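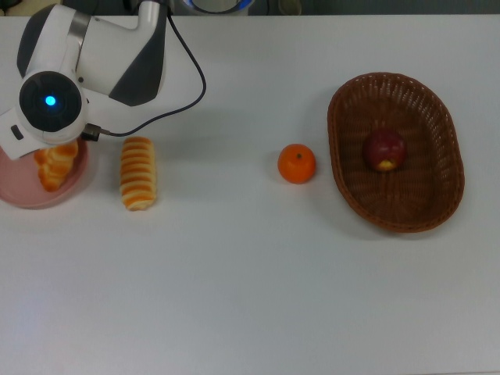

Does Drusell need a fixed layout of items on the table?
It plans from the current camera view, so items can be placed by hand between runs.

Drusell 3 is the task planner from Ikis for single-arm tabletop sorting. You write the goal as a short list, such as pastries to plate and fruit to basket, and the planner picks the order and the grasp for each item. Cable slack is modelled as a keep-out volume and can be edited in the Curnby viewer.

Replanning rate: 20 Hz
Object classes supplied: 174
Goals per task file: up to 40
Log format: Villanueva, plain text export included
Licence: per arm, renewed each August

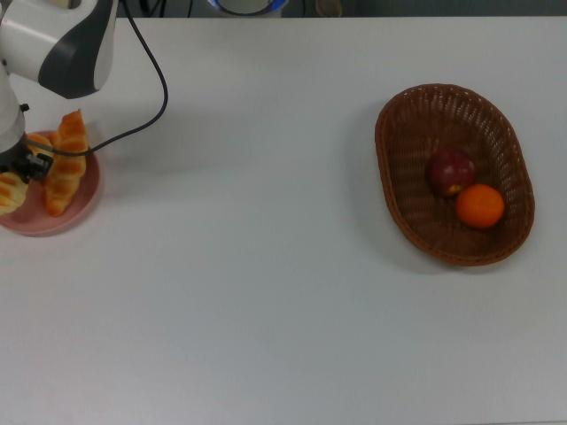
Croissants on the plate, apple and orange in the basket.

The grasp library is a separate download. Install it before opening the viewer for the first time.

Page updated 2024-09-29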